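Cell notebook -- Borik arm, bench 2
10/20/18

Picked up from the last entry. Gripper was closing late on the left side and the wrist camera view had shifted since the pads were changed. Plan was to take the hand off, check the finger seats, refit, then redo the camera offset before putting the cell back on the fruit-to-basket routine.

Hand off: four screws at the flange, connector first. The cable had a flat spot where it passes the wrist clamp. Insulation not broken. Turned the clamp round so the cable leaves on the outside of the bend and gave it more slack. To be looked at again in January with the belts.

Finger seats: old adhesive left in the left seat under the new pad carrier, enough to hold the carrier off its face at the root. Scraped it out with a plastic blade and wiped with alcohol. Do not use the steel scraper, the seat is soft and is already scored from last time. Right seat clean. Both carriers now go down flush by hand before the screws are touched.

Pads are the Plamine soft ones. Kept the same pair, no splits, surface a bit polished at the tips. One spare pair in the drawer, the other bag is marked Plamine but holds the old hard type and will not fit these carriers. Relabelled it.

Refit in the usual order. Homed with nothing in the jaws. Zero came back at 212 counts against the figure written inside the controller door, which was from the hard pads and should have been crossed out then. Crossed out now. Set the new zero and saved it to slot 2. Left slot 1 alone so we can go back.

Close force was still at the value for the plastic blocks. Brought it down to 400 on the Riviere controller scale. That scale has no units and is not linear at the bottom end, so do not copy the number across to the Prorville cell.

Camera: bracket was loose on one side. Nipped up, paint mark across the screw head and bracket. Reran the offset with the dot card, then went to the actual items for the low approach, banana and wicker basket on the pale top.

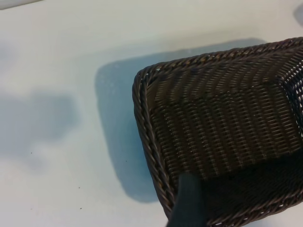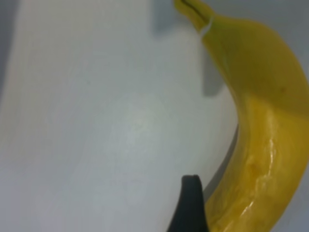 Low approach height is still set by the table and takes no account of the basket rim. With the fingers pointing down into the basket the clearance has to be worked out from the top of the braid, and the braid is thick. Added a separate via point above the rim for entry and the same one for exit. Slower, but I would sooner lose the time than bend a carrier.

For the banana the approach line now comes in along the inside of the curve, with the descent stopped before the jaw starts to close. Previously both moves were blended and the blend radius was far too big for an item this shape. Blend switched off for the last segment only.

Shadows are the other thing to watch. The arm lamp throws a soft edge on the pale top and the segmentation has been known to count it as part of the item. Threshold left where it was for today. If anybody moves the lamp, write it here -- the offset does not change but the mask does.

Still open:
Wrist cable, order a spare before January.
Prorville cell has the same clamp fitted the same way round. Check it.
Controller door label needs reprinting with the slot numbers.
Alcohol nearly out.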